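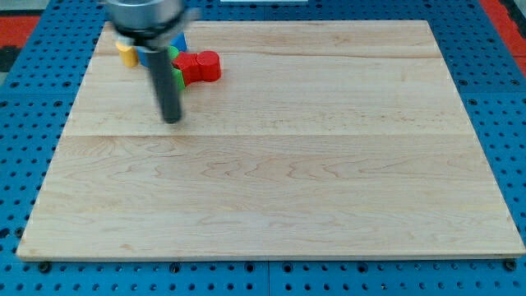
Page last modified in September

4.3 Failure case: false contact during descent into clutter

Figure 4. Descent of the Hurnon arm beside a group of colored blocks near the far edge of the board. The finger is close to the green and red pieces; the larger section of the board is clear.

The most frequent fault in the second series was a false contact event. The controller reported that the finger had reached the board while it was still above the surface, and the lateral push that follows contact then began at the wrong height. Of 684 logged descents, 43 ended this way. Nearly all of them were made into clutter of the kind shown in Fig. 4, where the blocks touch or almost touch one another and the finger has to come down right beside them. Descents over the open part of the board gave 326 of the total and only two of the false events.

We first suspected the board. It is made of glued planks, and a step at the seam could in principle shift the height reference. Toprak measured the surface on both sides of the joint with a dial gauge and found no step large enough to matter. Moving the board on the perforated table and bolting it down again did not change the fault rate either.

The cause was a combination of two settings. Contact is detected from the vertical force at the wrist, filtered over a window of 40 ms. The Ondero planner shortens the deceleration phase when the target lies close to an obstacle, so that the finger spends less time near it. The resulting change in speed produces an inertial load from the gripper housing, and the filter passes enough of this load to cross the threshold. In open areas the deceleration is longer and the same threshold is safe. A side graze against a block can add to the signal, but we saw the fault in descents where the video showed no block moving before the event.

The consequences differed with the shape of the nearest block. When the push started too high against an upright cylinder, the block tipped. With the double-rounded blocks the finger tended to ride up the curved side, and the wrist load rose until the protective stop engaged. The stop worked each time, but its limit had been set for a bare flange - with the gripper fitted, the margin was smaller than the risk assessment stated. We treat this as a separate safety finding and return to it in Section 5.

Two changes were made. The estimated inertial load is now subtracted before filtering, and a contact event is accepted only if the joint encoders place the fingertip within a fixed band above the board. The protective limit was recalculated with the gripper mass included. Trials from the earlier configuration are kept in the data set and marked as faulty, and they are left out of the success rates in Table 2.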